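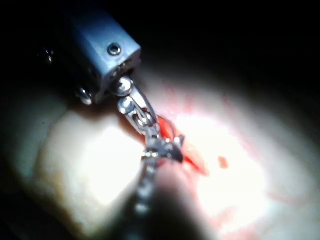 Wrist camera view, jaws on red tissue. Glare right of the jaws, see Lighting.

Clullard wrist-view set - README
Last edit 2022-06-19

What is in here
Short clips from the wrist camera on the small instrument arm, plus jaw and joint logs. Tissue handling only: grasp, lift, hold, release. No cutting, no suturing. 3000 clips in the main folder, another 100 in the holdout folder. Do not train on the holdout. Do not tune on it either.

Who keeps it
Recorded by Broteck on the Fustenitz bench, labels by Hayes. Questions go to the Hayes inbox, not the bench.

Handling rules (apply to every recording session)
Read these before you add clips. Clips that break them get pulled.
- Grip limit is set in the controller before the arm is powered over tissue. Not after. Write the value in the session log.
- One person at the stop button the whole time. Same person does not label live.
- Lift slowly and hold. If the tissue starts to tear, release, log it, keep the clip. Failed grasps are data, dont delete them.
- Wipe the lens between runs, never during one.
- No names, dates of birth or specimen tags in view. Check the first and last second of every clip, thats where they sneak in.
- Max 13 grasps per specimen, then swap it out.

Lighting
Known problem. The light is concentrated on the middle of the work surface, so it blows out to white and the corners drop to near black. Thin red streaks on the pale surface are hard to see close to the hotspot. Keep exposure locked for the session. Do not fix it in post - the raw clips stay raw. If you need corrected copies make them in your own folder and say so in the file notes.

Focus
Wrist joint and jaws are the sharp part. Lower shaft and anything close in the foreground goes soft. Label contact at the jaws only. Dont guess at things in the blur, use "unclear".

Labels
contact / no contact / unclear. Then tissue lifted: yes, no, unclear. Two labelers per clip, a third if they disagree. "Unclear" is a proper label and not a failure, please use it. Old clips from Febuary had no lift label, some 5 percent of these are still waiting.

Not for
Grip force estimates from video alone. Anything on live patients. Claims about safety of the arm - the set was not built to show that.

Changes
Holdout re-split by specimen, was by clip before, so old scores do not compare. Log headers now match the clip names. Calibration file still missing for the first batch, will add when found.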